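2019-12-21

Budget notes for next year, before I forget what we decided with Solange.

The request from Sulico came back with two options for the wrist cameras. Option A is the same small model we have now, 240 each. Option B has a wider lens and a better connector, but the delivery is 30 days and they want payment in advance. I prefer A for the two arms we already run, and to ask again for B after the purchasing rules change. Sadia does not agree, she thinks the old connector will cost us more hours than the price difference. We wrote both opinions in the sheet.

Gripper pads: still no quote from Itero. Dwynwen will call them. I put 200 as a placeholder, please do not treat it as a real number.

Objects for the picking tests. We have no line for this in the budget and every time somebody pays from the own pocket. I would like a small fixed amount. What I want to buy is more baskets with different lining, more play food and a second wire rack. The white lining is a point to discuss: pale objects on pale cloth are the difficult case for us, so one dark lining should be on the list also. Homex has baskets, price to check.

Wrist view from the basket setup, for the discussion of the lining: 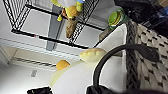 Basket with white lining, bun-shaped object and round orange-yellow fruit inside. Wire rack at upper left.

To do: send the sheet to Annunziata, ask Sulico if the price of A is still valid in January, find the old invoice for the rack.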